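Home Journal Projects Archive About
4 min read

The lamp project, evening again

Everything is out of the housing and into the steel tray, and I am so happy with how it looks in there!

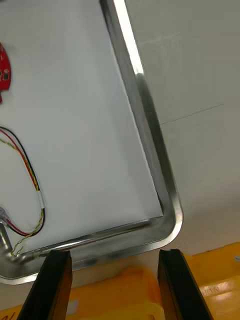

I should have started using a tray years ago. Agnes Backlund has been telling me to since the spring, when I lost two screws down the gap behind her radiator and had to borrow her longest tweezers to get them back (one of them is still there, I think). The rim stops things from rolling off, and with the pale liner underneath I can find a black screw in a second. On the old cork mat I used to spend half the evening patting around with my fingers.

So, the board. It's red, which I love, with a wavy edge like a pie crust, and I have been staring at it all through supper. Most of the boards I've had on this table were plain green rectangles. Whoever drew this one had to fit it inside the round Lindqvist housing and just went with it. I keep wanting to hang it on the wall when I'm done, but then the lamp wouldn't work, so no.

The wires took longer. Red and black run together and the yellow pair is twisted, and they all go off in one long loop with a bit of white around the middle to hold them. I was going to cut that off and start fresh, and then I thought better of it and left it alone. The connector is still on, too. I wrote down which way around it goes before I did anything else, in pen, on the back of a Pestel envelope, and put the envelope in the drawer with the good scissors. Must remember that. DRAWER WITH THE SCISSORS.

I read the Gridamard leaflet again over coffee. It's all in tiny print and the drawing on the second page is for a different model, but there is a resistor table and I found mine: 630 ohms. I have a bag of 200 of the wrong ones, of course. Zastgate has the right ones, though I'd have to buy a strip of 400, and what would I do with 400? Give them away at Christmas, I guess. Agnes says she'll split a strip with me, so that might be settled.

Spent the last hour with the magnifier on, going over the solder joints on the board. I love this part so much. You get your nose right down to it and the whole evening goes quiet and the tea gets cold. One joint near the edge looked dull to me, and I want to see it again in daylight before I touch it with the iron.

Tomorrow: wipe out the housing, find the small brush, ask Agnes about the strip. And get a lid or a clean dish towel to put over the tray, so I can leave it all where it is overnight and carry on straight after breakfast.

Last updated: December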